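How to Research the History of a Closed School

Many small towns had a private school or college that worked for a few years and then disappeared. If you want to write its history, the papers are usually in several places. I did this work for the old Morrison Academy in Hellunholm, and I explain the steps in the order I would follow now.

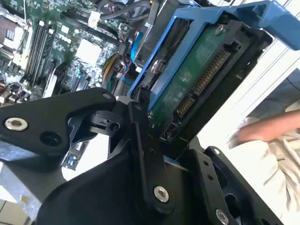
Step 1. Fix the name and the years.
A school could change its name when a new principal came. Write down every form of the name you meet, also the wrong spellings. Morrison Academy was called "Morrison's School" in the newspaper and "the Hellunholm Institute" in the tax books. I lost 2 weeks before I understood it was the same school.

Step 2. Read the local newspaper for September.
Schools put their advertisements in the paper before the new term. In these you find the fees, the subjects and the names of the teachers. Read the September issues of each year first, and go to the other months later. If the advertisement is missing one year, make a note of it. The school was perhaps closed, but it is not a proof.

Step 3. Ask for the land records.
The county office can tell you who owned the lot and when it was sold. Bring the street name and, if you have it, the lot number. Our office let me look at 4 books in one visit, so make your list before you go.

Step 4. Look for the church papers.
Often the principal was also a minister. Then letters about the school may be kept with the parish papers and not under the name of the school. Write to the archive early and say exactly which years you need.

Step 5. Make a list of students.
I use a simple table with name, year, home town and source. Mine has some 630 lines. Always fill in the source, even when you are tired. I left it empty for 10 students from Zemurico and I had to read the same prize lists again.

Step 6. Compare before you write.
When two sources give different dates, put both in your text and say which one you trust more. A memory written down many years later is good for the daily life of the school, but for dates I prefer the newspaper.

If you have papers from a school in the Flelora area, please write to me through the contact page.

Rezaul Herath
Last updated December 20, 2023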